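Why Do Snails Carry Shells?

A snail is a soft animal with a hard shell on its back. It belongs to a big group of animals called mollusks. Clams, slugs and octopuses are mollusks too.

What is the shell made of?

Mostly calcium carbonate. Chalk and eggshells are made of the same stuff. A land snail gets the calcium from the plants it eats and from the soil. Some snails scrape at old walls or bones to get more.

How does the shell grow?

A baby snail hatches with a tiny shell already on. A part of the body called the mantle adds new shell at the opening, a little at a time. The oldest part is the small point in the middle of the spiral. A snail never moves out of its shell the way a hermit crab does. The body is attached inside.

What is it for?

The shell keeps the snail from drying out. It is also a place to hide from birds and beetles — the snail pulls its whole body in. In dry weather many snails seal the opening with a layer of dried slime and wait for rain. In cold places they do the same thing for the winter. If you lift a flowerpot in December, you may find a few stuck to the side. Put the pot back gently.

Can a broken shell be fixed?

A small crack or chip can. The mantle lays down new material from the inside, and the patch often looks rougher than the rest. A badly crushed shell usually cannot be mended.

What about slugs?

Slugs had ancestors with shells. Many slugs still have a small flat plate of shell hidden under the skin. With no big shell to carry, a slug can squeeze into narrow cracks, but it dries out faster, so it stays in damp spots.

Words to know

Mantle — the part of the body that makes the shell
Mollusk — a soft-bodied animal, often with a shell
Spiral — a line that winds around and around a center point

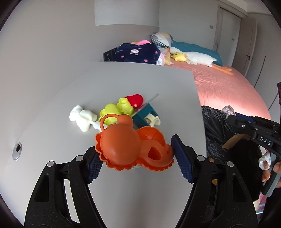 An orange toy with a curved, snail-like end.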